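Triner Opens Its Doors, and the Noodle Room Steals the Show

November 1, 2024

I have wanted to get inside the Triner food hall ever since the paper came off the windows, so when the open day was announced I cleared my afternoon and skipped lunch. Good call on the lunch! By the time I'd made it past the front counter I had a paper cup of broth in one hand and a scallion bun in the other, and I hadn't even found the map yet.

Triner is the old seed warehouse on the river side of the tracks, with the loading doors swapped for glass and the original freight scale still bolted to the floor near the entrance. It has room for 10 kitchens. Two of them were still behind plywood, but the rest were cooking, and the smell when you walk in (charred onion, sesame, something sweet frying at the back) is worth the trip all by itself.

I started at Skinier, a hand-cut noodle shop that used to be a cart. The dough rests under damp cloth all morning and gets cut to order, wide or very wide, and then goes straight into the pot. I had the lamb with cumin and black vinegar, and I'd happily eat it every week until spring. The edges of the noodles are ragged, so the sauce hangs on, and there's a pickled mustard stem in there that crunches just when you need it. Open-day bowls were half size and cost $5. I had two, and I'm not sorry.

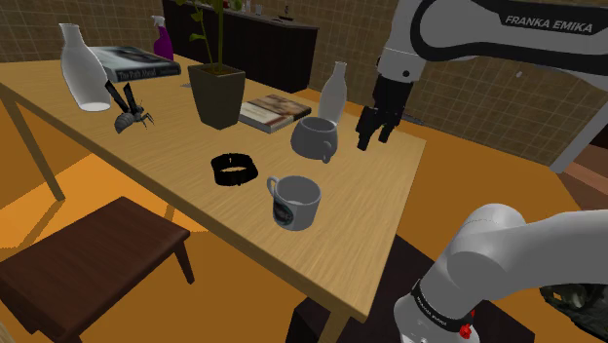 Can you get a seat without booking?

Most of the hall is first come, first served, and only the back room at Arain takes reservations.

Arain was the place I knew least about, and I'm still thinking about it. The menu is short and leans on charcoal: eggplant cooked until it slumps, flatbread blistered on the grill, chicken thighs with dried lime. They were letting people stand by the grill and ask questions, so of course I stood there far too long. The cook showed us how the bread gets slapped down wet side first and pulled the second it puffs, and then tore one up and passed it around with salted butter. I burned my fingers a little. The lentils were the one thing I wasn't wild about, kind of flat next to everything else, but a squeeze of lemon got them most of the way.

Downstairs is the part regular customers won't normally see. The shared prep kitchen has a walk-in for every tenant, a long pastry bench with its own cooler, and a dish pit bigger than my apartment. The tour guide said the building can serve 492 people at once with the patio open. I tried to picture that line for Skinier and decided to come early.

I finished at Flosumance, the dessert counter tucked under the stairs, which does rice pudding, fried milk and shaved ice with syrups made in house. Get the quince syrup if they have it. It's sharp and perfumed and just a bit grainy, and with a spoonful of condensed milk over the top it tastes like the best canned fruit of your childhood. The fried milk was gone before I got there, so that's first on my list for next time.

A few practical bits. Parking is tight and the lot floods at the low end when it rains, so take the streetcar if you can. The restrooms are up the ramp behind Arain. Music was loud by the bar and fine everywhere else. The last two kitchens are due to open in February, one doing dumplings and the other still keeping quiet, and I'll be in line for both.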